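# Play kitchen stuff all over the floor, how do you store and sort it?

**posted by Stetsiuk**

Hi everyone! I run the play corner at our little neighborhood playroom and I'm so happy with how the kitchen area has grown, but it has gotten away from me. We started with one basket of wooden vegetables and now we have bowls, plates, cups, bottles, a toy stove, pots, and more bread than a bakery. The kids (mostly ages 3 to 6) LOVE it. It's the first place they run to, every single morning.

The trouble is cleanup. Everything goes into one big tub at the end, and next time the first thing that happens is that the tub gets tipped over, because whatever they want is at the bottom. The small food ends up under the shelves and the plates get stepped on. I've got a shelf unit with six cubbies, a low table, and a budget of 80 dollars, and I'd really like to keep some of that for more dishes.

What I'd love to know:

- Do you sort by kind (all fruit together) or by meal?
- Do you leave everything out or swap it around?
- How do you wash it all? Some of ours are plastic, some wood, some felt.
- Is there any point in labels when half of them can't read yet?

Tell me everything, I'm all ears!

---

**Kirkerier**

Oh, I love this topic! I've been looking after a play kitchen for years and I still get a kick out of setting it up before the kids come in.

First thing, put away more than half of it. I mean it. We had 240 pieces at one point (I counted them one rainy afternoon when we redid the shelves) and the play was worse than when we had a small pile. They dumped, they stirred, they walked off. Once I boxed up most of it and left out enough for one meal, they started cooking for each other and setting places and taking orders. Same kids, same room!

So my answer on sorting is by meal, but loosely. I have a breakfast box, a soup box, a picnic box and a birthday box. One or two are out at a time and I trade them when the play goes flat. Could be a week, could be a month. The boxes live on top of the cupboard where little hands can't reach, and when one comes down it's like brand new toys. The squealing!

Before I fill a box I spread the whole lot out on a table and look at it properly. It takes ten minutes and I always find something that belongs in a different box, or a cup with a crack, or a plate I forgot we had. 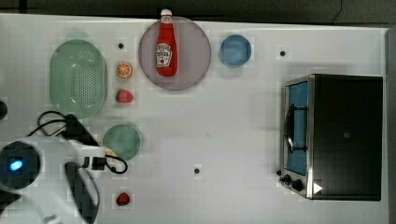 My dishes and my food get chosen together, and dishes come first. A box with lots of food and one plate means arguments, and a box with plenty of plates and only a few things to eat works beautifully, so I start from what can hold something. I like a real mix of sizes too: the big mauve-gray plate is the serving plate, the small blue bowl and the little green plate are for one person, and the oval colander is the piece everybody wants. If you buy just one thing with your 80 dollars, get a colander! They rinse berries in it, drain pretend noodles in it, wear it as a hat. Then I add food that's easy to tell apart at a glance, like an orange slice and a strawberry, and one bottle with a recognizable look, such as ketchup. Ketchup goes on everything here, strawberries included.

For washing:

1. Plastic goes in a sink of warm water with dish soap. Let it sit a few minutes, rub, rinse, and lay it out on a towel. Stand any bottles upside down with the caps off so water doesn't stay inside.
2. Wood gets a damp cloth and nothing more. Don't soak it. Mine swelled up and the paint came off in flakes, and I was so sad about the carrots.
3. Felt goes in a mesh bag on the cold cycle, then flat on a rack.

We do plastic at the end of every week and the rest when it looks like it needs it. If someone has been chewing on a piece, it goes straight in the "to wash" bowl by the sink, and the kids are surprisingly good about putting it there themselves. They like having a dirty dishes bowl. It's very grown up.

And yes to labels, but picture labels. I drew mine with a fat marker and taped them over with clear tape. A plate, a cup, an apple. My apple looks like a tomato and they all know it's the apple.

---

**Wolis**

I do it by color. Green things in the green bin, red in the red bin, and so on. Takes no time and even the two year olds can do it. Doesn't make sense as a kitchen but cleanup is fast. Bins were cheap.

Don't bother with the tiny stuff like single peas, they go straight up the vacuum.

---

**Trelley**

Great thread, I'm stealing the birthday box idea right now!

I do it a bit differently from Kirkerier. My dishes stay out all the time and only the food gets swapped. I found that if the plates and bowls have a fixed home, the kids put them back without being asked. I traced around each plate onto a sheet of paper, cut out the shapes and stuck them to the shelf, so there's a big circle for the big plate, little circles for the little plates, and an oval for our colander. You can see from across the room what's missing. It makes cleanup into a puzzle and my lot race each other to finish it!

Some other things that have worked for us:

- Low, wide trays for food, never deep bins. One layer only. If you can't see it, the tray gets tipped, exactly like your tub.
- Cookware goes on the stove or under it, never mixed in with the food.
- Anything tall, like bottles and cartons, gets its own small crate so it stands up. Lying in a tray they roll all over the place and take the cups with them.
- A "restaurant is closed" sign. The cook of the day hangs it up and that's when tidying starts. Much nicer than me calling out across the room.

On money, I wouldn't spend the whole 80 on storage. Baking trays from the thrift store are perfect and they last forever. Ours have been dropped, sat on and used as a drum, and they still do the job. Put the rest toward bowls. You can never have too many bowls. Stirring is half the game at that age!

One question back to you, Stetsiuk: how low is your table? If they can stand at it comfortably, pull it right up next to the cubbies. We used to have ours on the other side of the room and all the food got lost on the trip over. Moving it was the best thing we did all year, and it was free.

---

**Stetsiuk**

Wow, thank you all so much!! The table is knee height on me so they can stand at it just fine, and it's moving next to the cubbies tonight. I'm going to try Kirkerier's boxes for the food and Trelley's shapes on the shelf for the dishes, and I already found 3 old baking trays in our storage closet. Wolis, I may borrow the color bins for the craft side, the markers there are a disaster.

No colander in our set at all, so that's first on the shopping list. I'll come back in September and tell you how the soup box went over!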